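Talent pool (staffing)

Last edited 03/12/2018

A talent pool, in the sense I use on this wiki, is a list of people a company already knows and could bring in for a job without starting a search from zero. Some of them are freelancers who have worked there before. Some applied for a regular job, came second, and said it was fine to keep in touch. Some are retired from the same company and happy to come back for a few weeks in the busy season (I know several of these and they are the best people you will ever work with!).

You'll also see it called a talent bench, a contractor pool or a private talent cloud. I've been in staffing long enough to have used all of those on slides, and I can't say the new names added much. The cloud version usually means there is software involved. The bench version usually comes from consulting people, and it can cause mix-ups, because in consulting "on the bench" means you are on the payroll and waiting for a project. A person in a talent pool is not on anybody's payroll. Keep those two apart if you are reading contracts.

Background

Temp agencies kept pools long before companies did. The agency had the card file, the client called, and somebody showed up on Monday. What changed is that clients began to notice they were asking for the same people by name and paying a markup each time to get them back. Once that happens often enough, someone in purchasing asks why the company can't just keep the phone numbers itself. I was on the agency side for that conversation more than once, and it was never a fun meeting.

Memico is the case I know best. It makes fittings and small packaging parts, and it ran its whole seasonal crew through agencies until it set up its own pool with 27 people in it, all of them returning workers from earlier seasons. The first year was messy. Nobody had written down who could run which line, so the supervisors called whoever they remembered, and the quiet ones sat at home. By the second April they had a proper skills list and the calls were spread out a lot better.

How a pool is built

Most start with a spreadsheet, and I still think that's the right way to start. You need a name, a way to reach the person, what they can do, when they last worked for you, and what they were paid. Add a column for whether they want to hear from you at all. People forget that one, and then they wonder why the replies are so cranky.

Software comes later, if it comes. Parnex is the tool I've used the most. It sends out an availability check, collects the answers, and shows a manager who is free for which dates. It does that well enough. The search is picky about spelling (try finding a forklift driver who typed "fork lift"), and the mobile pages are slow, but I'd still take it over a shared inbox any day. 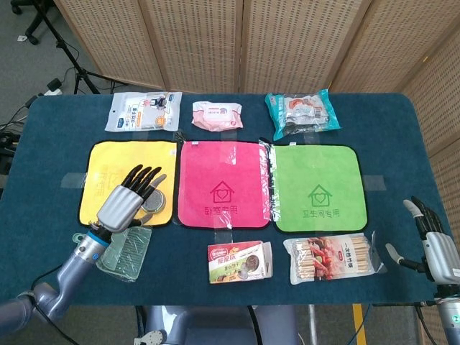 Size is where I see the most wishful thinking. A pool of 1,000 names sounds great in a presentation, and then you send the availability check and find that a big share of the email addresses bounce. A small list that gets a friendly message every month or two will fill more shifts than a huge one that gets ignored all year. Pradonell, a staffing outfit I did some work for, cut its warehouse list down to 26 people for one client and filled the schedule faster than before, mostly by calling them on the phone.

Direct pools and managed pools

There are 2 common setups. In a direct pool, the company keeps the list, makes the calls and handles the paperwork. In a managed pool, the company picks the people and an outside firm does the contracts and the pay. The outside firm charges a fee for that, usually less than a normal agency markup, as it didn't have to find anyone. Mösli runs the managed kind for kitchens and hotels, and their whole pitch is that the chef chooses and they do the boring part. I like it as an idea. I'd want to read the fee schedule before I liked it any more than that.

Criticism

The big complaint from workers is that being in a pool feels like a promise and isn't one. You get the welcome email, you fill in your dates, and then you hear nothing until somebody needs you tomorrow at six in the morning. I've had people tell me they turned down other work for it, and I felt bad, and I should have. A decent pool tells people up front how often work comes up, and lets them leave the list with one click.

The other complaint is legal, and it depends heavily on where you are. If the same person comes back again and again, uses your tools and follows your schedule, the tax office or a labor board may decide that they are an employee, whatever the agreement says. I'm not a lawyer, so please talk to one. Privacy is part of this too! Those old applications were sent in for one job, and you may need a clear yes from the person before you hang on to them.

See also

Contingent work
Employee misclassification
On-call scheduling
Seasonal hiring
Temp-to-hire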